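Setting Up Your Vedero Practice Test Account

I've helped plenty of people get going with the Vedero practice software, and nearly everyone hits the same few bumps in the first half hour. So I wrote this section the way I'd explain it if I were sitting next to you (with coffee, ideally). It covers the desktop version for the Dredano network technician exam. The phone app has its own section.

Before you start

You'll need the email address you used at checkout, your order number, and enough free disk space for the question bank, so clear at least 4000 MB. The finished install is smaller than that, but the installer unpacks everything first and then cleans up after itself.

Note: If you bought through Flarnton, your order number starts with an F. Type the F too! I left it off the first time and spent a whole evening thinking my order had vanished.

Installing and activating

1. Sign in to your Vedero account page and open My Downloads. Pick the file for your system and save it somewhere you'll find again. I just use the desktop.

2. Close any other practice test software you have open, then run the installer. Leave the folder it suggests alone unless you really need the space on another drive.

3. When the welcome window pops up, choose Activate and paste in your key from the confirmation email. Watch out for a blank space sneaking in at the end when you copy it, which gives you error 2154. Delete the space, press Activate again, and you're in.

Caution: One key works on three computers. Before you sell or wipe an old laptop, go to Settings, then Devices, and release it. Getting a slot back afterward means writing to support and waiting.

4. Let the question bank update before you open anything. The bar sits still for a while near the end (mine always does) and it's tempting to close the window. Please don't, or you'll be starting the download over.

Picking your exam and your mode

5. From the home screen, click Add Exam and choose Dredano Technician. You'll see two versions in the list. The older one is still there for people who booked before the February changeover, so look at your booking email and match the version number on it.

6. Choose a mode. Study mode shows you the explanation after each answer and lets you stop whenever you like. Timed mode hides everything until the end and runs the clock the way the test center does. I'd stay in Study mode until the topic names stop looking strange, then switch.

7. Set your daily goal. The default is pretty ambitious, and I turned mine way down! A short session I'd really do beat a long one I kept putting off, and you can raise it later under Settings, then Goals.

8. Turn on Weak Topics if you want the software to bring back the questions you miss. It needs a few finished sessions to work with, so the list looks empty at first.

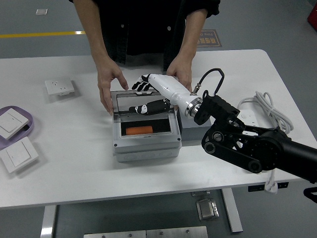
9. Add the hands-on pack, if you bought it. It shows up under Extras and has the cabling and enclosure exercises from the Ó Conaill workbook, with a printable checklist for each. You can do the reading on screen and tick the boxes on paper, which is how I got through it.

Caution: Anything in the pack that involves opening equipment is meant for practice gear that isn't connected to power. Unplug first, every time.

Backing up your progress

10. Go to File, then Save Progress Copy, and put the copy on a USB stick or in your cloud folder. Your scores live on your own computer, so reinstalling without a copy wipes them out.

11. To bring them back, choose File, then Restore, and pick the newest copy. Restart the program when it asks. Your daily goal goes back to the default after a restore, so pop into Settings and change it again.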